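About Kandisine

Kandisine helps small and mid-sized workplaces plan and budget for robot equipment. We don't build robots and we don't take commission from anyone who does. Our clients are mostly laundries, uniform suppliers, repair shops and training colleges buying their first arm or replacing an old one.

The business was started by Ji-hoon Bae and Mal-soon Koo. Ji-hoon spent years in purchasing for a linen hire firm. Mal-soon ran maintenance at the same site. They had both seen equipment bought in a hurry at the end of a budget year and then left under a cover, and they thought a buyer should be able to get plain advice before signing anything.

What we do

Most jobs begin with a site visit. We look at the work as it is done now, the floor space, the power supply and who will be running the equipment day to day. After that we write a plan with a price beside every item. It covers the arm, the gripper, the mounting, guarding, spare parts, training hours and servicing for the first three years.

Spare parts get their own page. Finger pads are a small cost each, but a site handling cloth all day can go through a lot of them, and they are often left out of quotes. The same goes for cables and fittings.

We charge $575 for a site visit and $1,320 for a full written plan. Travel inside 100 kilometres of our office is included. If you go ahead with a plan within six months, the visit fee comes off the price.

Trials at Prurnirbridge

Our workshop is at Prurnirbridge. Clients can bring their own materials and try them before they commit to a purchase. We keep notes on each trial and clients get a copy, whether or not they hire us for the rest.

Fabric is the material we are asked about most. It folds and bunches, and a gripper that suits boxes may not suit cloth.
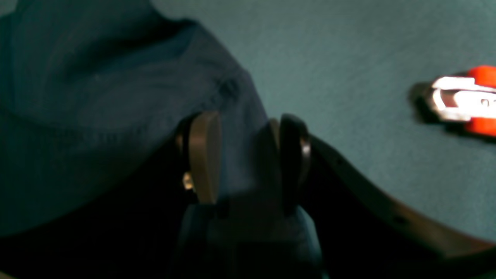

Gripper fingers beside blue fabric, close up.

Other work

Pedeteo is our budgeting worksheet. It is free for schools and colleges and is updated each May. Lu, our shorter guide for first-time buyers, comes with every site visit.

We also review quotes you already have. If the equipment is under $2,000 we will usually do this over the phone at no charge.

Contact

Call or write to the Prurnirbridge office and ask for Mal-soon for site visits, or Ji-hoon for quotes and budgets. The workshop is open from 8:30 am to 4 pm, by appointment.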